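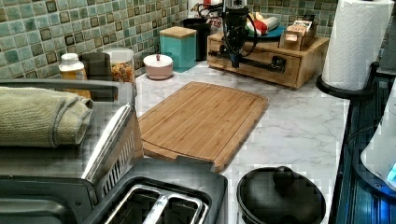
Quarterly progress report, kitchen manipulation work package
Prepared for: Wotmont program office
Prepared by: Narayanan Sastry
Oct 18, 2024

1. Period covered
This report covers the quarter that began in July. The main item is the demonstration held for the Wotmont reviewers at the Dukness site. Spending is on plan and no change to the budget is requested.

2. Demonstration
The reviewers asked to see the arm work in a furnished kitchen with ordinary clutter left on the counter. The session used the Dukness test kitchen, with the arm mounted overhead and its base clear of the work surface. Appliances, canisters and the cutting board stayed out on the counter.

Two tasks were shown:
- opening and closing the drawer of the wooden organizer by its long handle
- moving a folded towel to a marked position

The drawer task ran first. Approach was from above, with the gripper stopping short of the drawer front before the final move to the handle. The reviewers asked for a repeat with the organizer turned slightly, and this was done without reteaching. The towel task was slower. One attempt was stopped by the operator when the fingers closed on a single layer.

3. Results to date
The team logged 479 drawer trials in the quarter against a target of 200. Of these, 19 ended in an operator stop. Most stops came from the arm cables pulling tight when the wrist turned past its usual range. Fernandes has supplied a longer cable sleeve, to be fitted before the next block of trials.

Towel trials are behind schedule. The grasp planner was tuned on flat cloth and performs poorly on rolled edges. A revised version is in test on the Villo bench.

4. Open items
- Reflections from the glass stove top still produce false depth readings. Masking the stove area works but removes usable workspace.
- The reviewers requested a written stop procedure for visitors standing within reach of the arm. A draft is with the site lead.
- The second gripper has not been delivered.

5. Next quarter
Complete the towel trials, fit the new sleeve and repeat the stove tests under dimmed ceiling lights. A second demonstration can be scheduled once the sleeve has passed its wear check.

Comments (3)

mhollis
Does the drawer count include the runs from the turned position, or only the standard one?

N. Sastry
Standard position only. Turned runs are logged separately and will be in the next report.

dk_bench
Please add the cable part number to section 3 when you have it.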